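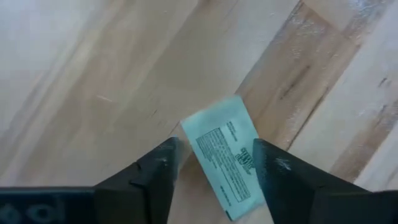
Kultix Opens Gripper Comparison Program for Flat and Thin Items

DRAVSTEAD, Wednesday, October 2, 2019 - Kultix has started a side-by-side test of robot grippers on items that lie flat, such as paper packets, cards and envelopes. The work is being done at the company's Treltdale shop.

Seven grippers are in the comparison, including the two-finger Egan model with black angled fingers. Each one will make 500 pick attempts per item on a bare wood floor, using the same arm and the same wrist camera. There are 12 items on the list. Packets are placed at different angles to the fingers, and a pick counts only if the item is lifted and held.

Kultix is also recording finger wear, camera view at close range and the time needed to change fingertips. Grippers that fall below 70 percent on an item will be run again with softer tips.

Results will be published in January, with the full pick logs. Makers who want a gripper added to a second round can write to the Kultix test desk in Dravstead.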